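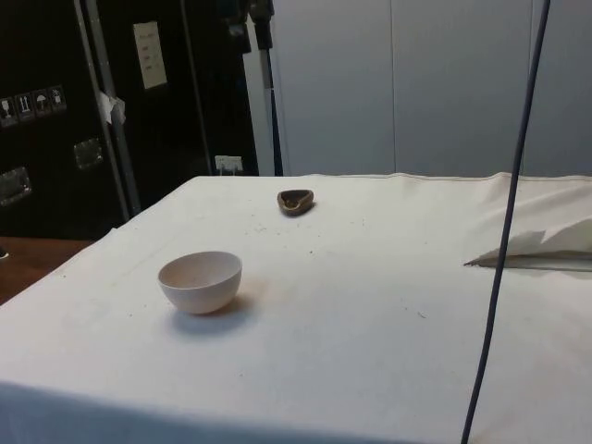 White bowl, brown dish, white cloth. Crumbs still on it.

1/ Thread on table linen for small settings, specifically the plain white cloth and how it behaves under a couple of dishes. I have been using one on the big table since January and have notes.

2/ The cloth is an Enwood cotton, bought as a second. Off-white out of the package, and it has stayed off-white. Bleach did not change the shade and I have stopped using it.

3/ White shows everything. Look at the middle, between the bowl and the dish: specks, a few crumbs, some faint smudges. On my old gray cloth all of that would have been invisible and I would have left it for a week.

4/ Order of operations for crumbs. Lift the dishes. Dry brush toward one edge. Then a barely damp cloth on whatever remains. If you start with the damp cloth, the crumbs smear and you get more smudges than you had.

5/ A soft clothes brush works better than the side of your hand. A hand presses fine crumbs into the weave. I use a Benton brush with natural bristles, and it gets washed separately from the dish brushes.

6/ Smudges: dish soap, one drop, cold water, blot. Leave it 18 minutes, blot again with plain water. I tested longer times on an offcut and saw no difference. Shorter left a faint ring.

7/ The bunched part on the right is surplus cloth. Mine is cut too wide for the table, and the extra has to go somewhere. Options are a longer drop at the end, a fold underneath, or a heap. A heap is fast and it wrinkles.

8/ If you fold underneath, fold flat and fold once. A double fold makes a ridge high enough to tilt a small dish. Anything with a narrow base should stay well clear of it.

9/ On bases. The white bowl is deep and narrows toward the bottom, so it needs a properly flat patch. The brown dish is shallow and less fussy. I would put the dish near a seam before I would put the bowl there.

10/ The bowl is an Orbán, plain, no pattern. Used for olives, salt, and eggs when I am beating only one or two. White on off-white reads slightly cold in daylight and fine under a warm bulb.

11/ The little dish is from Mudari. It has an irregular outline, closer to a leaf than a circle, so it does not stack with anything. It lives on top of the stack. Holds pits, a teabag, or a ring while you wash up.

12/ Spacing. With two pieces on a large table I leave open cloth between them and set them on a diagonal. In a straight line they look like the start of a row and people go looking for the rest of it.

13/ Paper towel: fine for blotting, poor for wiping. It sheds when wet and leaves lint on cotton. Throw it out before you straighten the cloth or it ends up tucked in a fold, and then it goes through the wash. Picking shredded paper off a tablecloth took me 30 minutes once.

14/ Hem. Line the stitched edge up with the back edge of the table before touching anything else. It is the only straight reference you get. Once the hem is parallel, smooth from the back toward the front, then deal with the sides.

15/ Washing. Shake outdoors, warm cycle, no softener. Softener makes the cotton slide on a varnished top. Line dry if you have the room. Iron slightly damp, wrong side up, hem last.

16/ Shrinkage after 14 washes: 3 percent lengthwise, too small to measure across. Buy for the drop you want plus that. Most of it was gone by the second wash.

17/ Someone asked about a felt underlay. It does cut the clink when you set down ceramic. It also holds crumbs that get past the edge, so it needs its own shake. I use one for dinners and skip it otherwise.

18/ Next change is trimming the extra width and rehemming by machine. I will post the seam allowance once I have settled on it.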